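Best way to keep small stuff from rattling around in an open cardboard box?

Sze-wing Fung
2019-06-22

Hi all! I've been sorting my craft and game stuff into plain cardboard boxes (the brown corrugated kind, with the oval hole in the flap for your fingers) and I love how cheap it is, but anything small just slides to a corner and stays there. I have 11 of these now, on a shelf in the spare room, and every time I pull one out I hear everything go clunk. Do I need dividers? Smaller boxes? I don't want to spend real money on this, I already did that in March and regretted it.

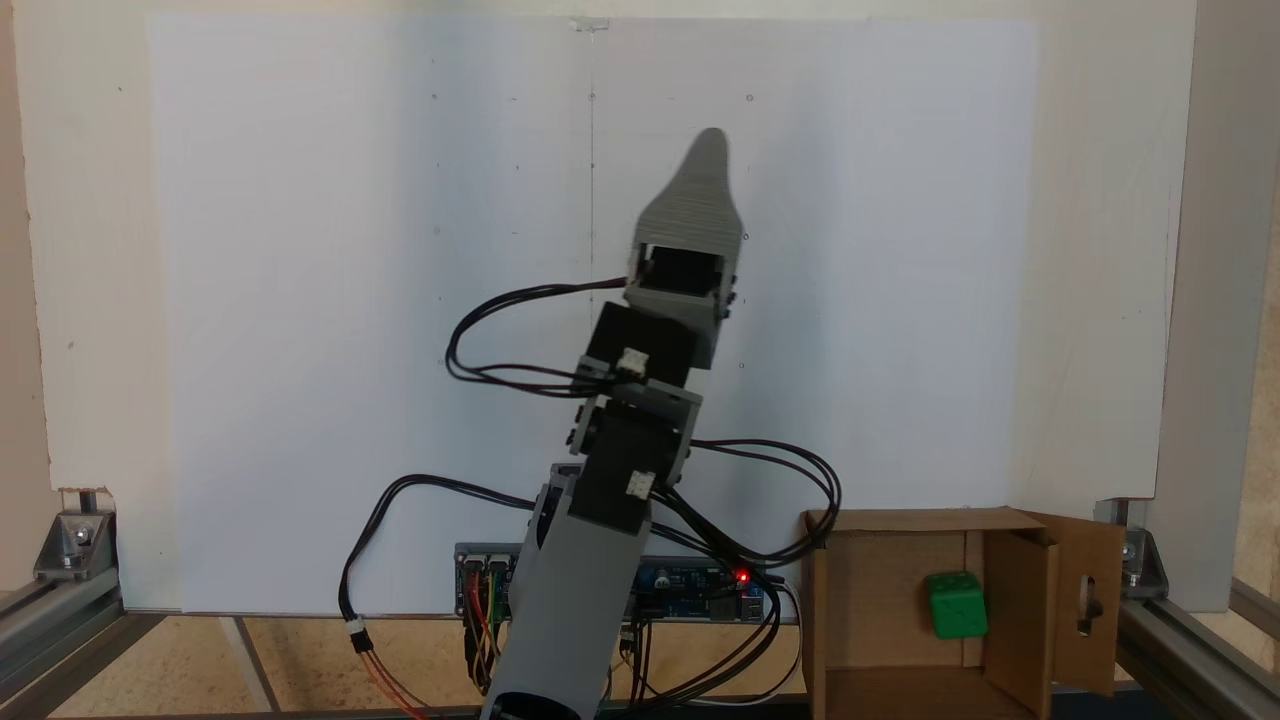 Also, do you fold the flaps in or leave them sticking out? Mine flop open and catch on the box next door. I tried tape and it tore the brown layer right off.

Kairys
Dividers, definitely. Cut up another box, make strips as tall as the inside, slit them halfway and slot them together like an egg carton. Took me 14 minutes for the first one and way less after that. Foam things like dice don't clunk much anyway, so put those in whatever's left over and save the dividers for beads and metal bits. For flaps I fold them down on the outside and hold them with a big rubber band. Looks kind of goofy but it comes off without tearing anything!

Tillar
just use shoe boxes

Ravavwood
I'd skip the dividers and put an old dish towel in the bottom. Mine has been in there for 3 years and it's fine. If the flaps bug you, cut them off, but keep the one with the hole, it makes a good handle when the box is up high.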